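FOR IMMEDIATE RELEASE
February 20, 2018

Enidar extends floor-marking range with narrow outline formats for small parts

Enidar has added narrow outline formats to its range of floor and surface markings for workshops, parts stores and packing areas. The new formats are intended for single small items that have to be set down in the same place each time, such as caps, plugs, valve parts and short fittings. They are supplied in red as standard and can be ordered from today through the company's distributor, Fandex.

Until now the Enidar range consisted of solid floor lines, corner pieces and large rectangles for pallets and bins. Customers who wanted to mark a position for a smaller object had to cut lengths of line tape by hand and join them at the corners. Joints made in this way tend to lift first, and the finished outlines vary in size from one position to the next. The narrow formats are die-cut in one piece, so there are no joints at the corners and every outline of a given format has the same inner dimensions.

The range comprises four formats. All are taller than they are wide, with a continuous border and an open centre. The open centre leaves the original surface exposed, which keeps the part in direct contact with the floor or bench and allows the area inside the outline to be swept or wiped in the usual manner. The border is matt to limit glare under overhead lighting.

Enidar developed the formats together with Woro, which operates a parts store holding 2,358 separate stock lines. Woro had been using hand-cut markings at its set-down points and asked for a version that could be replaced quickly without measuring out each position again. A first batch was laid in June and left in place through the second half of the year. During that period 1,074 outlines were fitted on sealed concrete floors, painted platforms and bench tops.

Two changes were made as a result of the trial. The inner corners, which were square on the first batch, now have a small radius, as dirt collected in the square corners and was awkward to remove. The backing sheet has also been split lengthways, so that one long side can be fixed and checked for alignment before the other is pressed down.

The elongated shape was retained after shorter outlines were tested alongside it. A small part takes up only a portion of the marked area, and the remaining length gives the person handling it room to approach from one end, place the part and withdraw without disturbing it. A red cap or similar item placed in a red outline can still be told apart from its border provided that it is set clear of the edge, although Enidar recommends a contrasting colour where parts and markings are viewed from a distance. Yellow, white and blue are available to order.
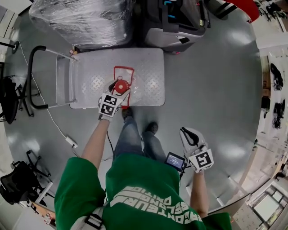

Woro said in a written comment that the outlines had made set-down positions easier to find when both hands were occupied, but that it would still like to see a wider border offered for areas with heavy foot traffic, where the present one shows scuffing sooner than the old hand-cut tape did. Enidar has confirmed that a wider border is being assessed. No date has been set for it.

Fitting

The surface must be clean, dry and free from polish or wax. On smooth grey floors with an existing sealer, a wipe with a mild degreasing cleaner is normally sufficient. On bare concrete a primer is required. The outline should be positioned with the backing in place and its corners marked lightly in pencil. The first half of the backing is then peeled away, the long side pressed down from the middle outwards, and the process repeated on the other side. A hand roller gives a better bond than a cloth, particularly on painted surfaces.

Markings can be walked on at once but should not be wet-cleaned on the day of fitting. Where an outline is laid close to the front edge of a platform, a margin should be left between the border and the edge so that shoes do not catch it.

For removal, a warm air gun on a low setting softens the adhesive enough for the outline to be lifted from one corner. Residue on sealed floors can be taken off with the same degreasing cleaner used in preparation -- solvent-based removers are not advised on painted surfaces.

Layout service

Customers marking out a complete store or packing area can have a layout drawn up by Tawfik, which prepared the drawings for the Woro trial. The service covers a site measurement, a scale plan showing each set-down position, and a printed schedule listing the format and colour to be used at every point. It is charged separately and is not a condition of supply.

Availability

The narrow formats are sold in packs of a single size and colour. Mixed packs are not offered at present. Red is held in stock by Fandex; the other colours are made to order and carry a longer lead time. Sample outlines, a data sheet covering adhesive and surface compatibility, and a cleaning guide can be requested from Fandex by trade customers. Existing Enidar line tapes and corner pieces remain in production and their part numbers are unchanged.

About Enidar

Enidar manufactures adhesive markings, labels and edge strips for industrial floors, benches and shelving. Its products are sold through trade distributors.

Press and sample enquiries: Enidar press desk, or via Fandex trade sales.

ENDS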